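From the Workroom: Planning Next Year's Equipment

Well, it is budget season again, and since so many of you have stopped me on the stairs to ask what we are buying, I thought I would set it all down in one place (get yourself a coffee, I do go on).

The big item is the folding arm. We have looked at two, one from Osico and one from Schnyder, and I liked them both more than I expected to! The Osico is quicker on towels and flat goods. The Schnyder is slower but copes better with T-shirts and dark clothing, and dark clothing is where every machine we tried got into trouble. Black cloth on black cloth gives a camera very little to go on, and finding an edge or a sleeve is half the job.

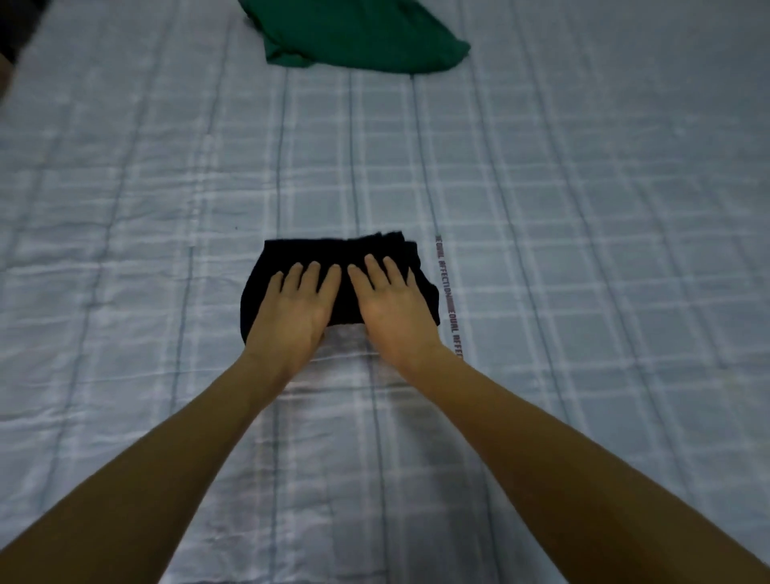

Mechthild Auer has been good enough to work out what we would need to spend before either arm folds a single shirt. She has put down 400 dollars for lamps, 360 for a sturdier table and 244 for spare gripper pads, which wear out faster than the brochures let on. Then there are the recordings of people folding by hand. Brultavetti, who would do our setup, would like 100 of them from us, on ordinary bedding and with ordinary clothes, and I am very glad they asked for ordinary, as that is all any of us own.

My own feeling is that we should rent for the first season. Skutulov will lease us the Schnyder by the month, and the lease covers repairs, though not the pads. Araceli Cordero would rather buy outright and be done with it, and she makes a fair case: the rent adds up, and a leased arm can't be moved to the second floor without asking permission first. We have gone back and forth on this over a good many lunches and we are still friends.

Both quotes are in the blue folder by the office door, along with Mechthild's sheet. Please read them if you have a spare moment, and write your thoughts in the margins, in pencil if you can. We will settle on rent or buy before the end of July, and the lamps will be ordered whichever way it goes.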